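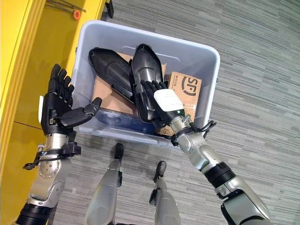

Open Day Guide, Section 2: Running the Shelf Demonstration

Use these steps when showing the Sudeo to visitors at the Hestitz open day. Imad Sfeir runs the robot. Zaid Mansour looks after the guests.

1. Set the storage bin on the carpet in front of the yellow shelves.

2. Put the black items in the bin. Cardboard may stay in the bottom.

3. Ask guests to stand behind the tape, 140 cm from the robot.

4. Start the wrist cameras and check both views on the guest screen.

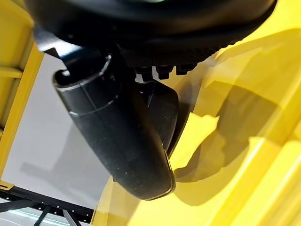

5. Load program 2,152 and press Start. Let guests watch one full run before taking questions.

CAUTION: Do not reach into the bin or onto a shelf while the arms have power.

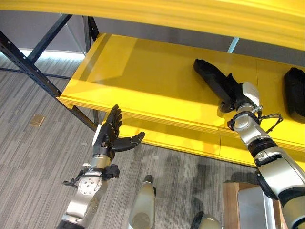 Figure 2-3. Right hand at the lower shelf, left hand open.

6. To pause, press Hold once. To go on, press Hold again.

NOTE: The wrist view is close up. Tell guests which arm they are looking at.
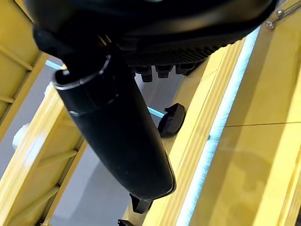 Figure 2-4. Wrist camera view with yellow beam and light blue bristle strip.

7. At the end of the visit, press Stop and wait for both arms to come to rest before opening the tape.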